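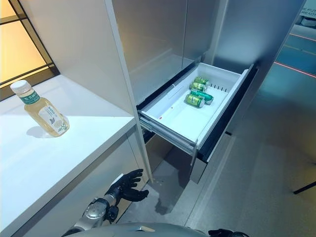
pebblewick
Freezer drawer, no. Ever. Fridge part, bottom shelf, and be patient. I had one go off in ours and I was chipping frozen pop out of the rails with a lolly stick until gone midnight.

tannoy_ted
Ha, fair enough! But it's half the reason we went for a pull-out freezer at the bottom. You can see the whole lot at once when it's open and you're not kneeling on the floor with your head in a cupboard. Four cans in there for twenty minutes before people come round, timer on the phone, done. The tea stays out on the worktop, I like it as it comes.

marrowfat
Twenty minutes does nothing in mine. Forty is more like it, and lay them down flat.

pebblewick
And then the doorbell goes and you forget. That's my whole point.

oddsocks_again
Can we get back to the drawer itself? I'm choosing between a Lollberg and a Brelach, both with fridge doors on top and a freezer drawer underneath. The Lollberg is £1,089 and the Brelach is £852 from the place in Tisthorpe. I keep reading that deep drawers are a pain because everything ends up in one big heap.

tannoy_ted
It does if you let it. I stand bags of peas and so on up on end like files in a cabinet, with a bit of card between veg and meat. Loose round things are the worst, they roll to the back every time you shut it.

gribble
Got the Brelach in October. Decent fridge but the drawer runners are a bit gritty and it needs a proper shove to close. I'd pay the extra if I were doing it again.

marrowfat
Mine's a Brelach too and the runners are fine?? Wipe them down, crumbs get in there. Warm soapy water, dry it well, no oil.

gribble
Tried that. Might just be a duff one I suppose.

oddsocks_again
How much room do you need in front to get it fully open? I've got 100 cm between the fridge and the units opposite.

tannoy_ted
Plenty for the drawer, but you'll be standing to the side of it. Have a look at the Gajdoš wire baskets as well, they sit inside and stop the heap. £129 for the set when I looked, so I used old ice cream tubs.

pebblewick
Ice cream tubs every time. And put the cans in the fridge, Ted.

tannoy_ted
Timer's on!

oddsocks_again
Thanks all. Off to Tisthorpe after lunch to pull some drawers in and out.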